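About Dadora

Dadora is a cooking school with a teaching kitchen, a long counter, and a front room where people drink mint tea before class and generally stay too long over it. We teach home cooks. Most of the people who come through our door have been cooking for years and would simply like to feel easier about it, and a good number have hardly held a knife. Both kinds end up side by side at the counter, and they get along fine.

How we started

The school began with a supper. Youssra Mahrous had been feeding friends on winter evenings, and after a while the friends began showing up early so they could watch her chop, and then earlier still so they could chop too. Taha Kabbaj, who had cooked in restaurants and was ready to be home at night, offered to take one end of the table. They ran their first real class in April, with 9 people, far too many carrots, and a borrowed set of knives that wouldn't have cut butter. Everyone had a lovely time and dinner was very late.

We moved into our present kitchen in January 2018. It had been a tailor's shop, and the light is wonderful for that reason: big windows on the street side, the kind you want when you're threading a needle or trying to see whether an onion is really sliced through. Holger Strömberg did the carpentry and talked us out of several bad ideas, among them a very handsome island that would have left no room to walk.

Why we start with the board

Ask anyone who has taken First Knife, our beginners' course, what they remember, and they'll probably mention the cutting board before they mention any dish. We spend the whole first evening on it. That sounds like a lot, we know, but so much of what makes cooking tiring comes from a board that slides around, or is too small, or is so crowded with peelings that you're working on a patch the size of a postcard.

So we begin by laying a damp cloth under the board and pressing down on the corners. Then we talk about where things go. Whole vegetables wait on one side, chopped ones move off to the other as soon as there's a decent handful, and scraps go in a bowl and never pile up in the middle. If you're cutting something juicy, we like a board with a groove near the edge, and we'll happily tell you about the tomato evening that convinced us. Raw meat and fish get boards of their own, kept on a separate shelf and washed separately.

Wood is what we prefer for vegetables, bread and herbs. It's kind to a knife and pleasant to stand over, and it gets better looking with use if you treat it decently. Ours are washed by hand in warm soapy water, rinsed, wiped, and stood on edge so that air reaches both faces. They never go in the dishwasher and they never soak in the sink. Every so often Zineb Erraji sets aside a morning for oiling, which she does with a soft rag and a great deal of patience, going along the grain and then leaving the boards overnight before she wipes them down again. Students are welcome to bring one from home and join her. People bring some very thirsty boards!

Our classes

First Knife runs for 3 evenings and covers the board, the basic cuts, and a vegetable soup that uses nearly everything you've chopped along the way. After that comes Fasari, our course on breads and flatbreads, named after the house where Youssra's grandmother baked. Tiditz is the slow one, for stews and braises and anything that wants a whole afternoon, and it tends to draw people who like to sit and talk while a pot gets on with things. We also hold a Sunday-style lunch class for families, whatever day it happens to fall on, where children do the tearing and stirring and grown-ups do the washing up.

No class has more than 15 people. We tried squeezing in a few extra one season, and there were elbows everywhere.

The people here

Youssra teaches First Knife and Fasari. Taha teaches Tiditz and writes the recipe sheets, and he is the one to ask about substitutions. Zineb runs the kitchen between classes, orders the food, and looks after the boards and knives. Abdelilah Ragab answers the phone and keeps the calendar, and he also makes the tea, so please be nice to him. Most of our herbs and vegetables come from the Cherkaoui market garden, and what they have that week often decides what we cook.

Coming to see us

You're welcome to stop in before you sign up for anything. Have a look at the kitchen, try a knife or two, and ask whatever you like. Aprons are on the hooks by the door. Wear shoes that cover your toes, tie back long hair, and let us know ahead of time about any allergies so Zineb can plan the shopping. To reach Abdelilah, call the school and ask for extension 3934.
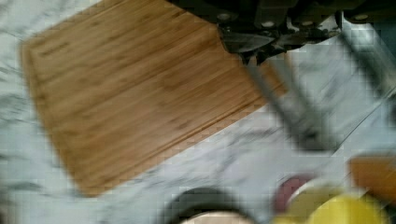 A wooden board on the counter at Dadora, with a groove along its long edge.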